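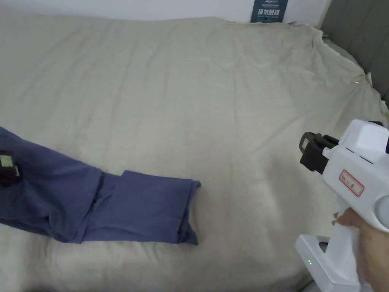

Folding on the bed with the hand-held grippers.

I get asked a lot for my folding-with-grippers rules, so I've typed them up. I started from the Hultlow house sheet and crossed out anything I never do!

Smooth the bedsheet first. Ridges catch the fingertips, and then you're folding sheet as well as shirt. One garment at a time, long things laid straight, and close the jaws before you move across the bed - open ones snag.

Keep phones and leads up by the headboard, well clear of the folding. Stop every 50 folds and shake your hands out (I put the kettle on). Each run gets a number in the book, even the bad ones. I'm nearly at 900.
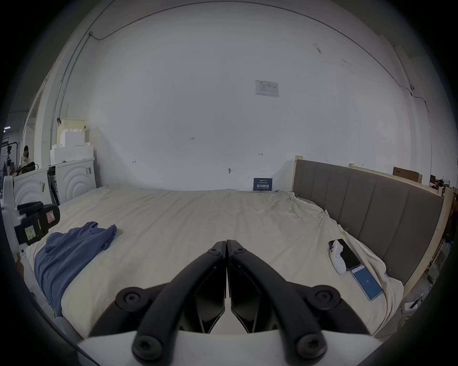 Geraghty wrote in to say that 50 is too many on a Bendow grip, and that 5 minutes off after every 30 suits smaller hands far better. Fair enough - I'll try it this December.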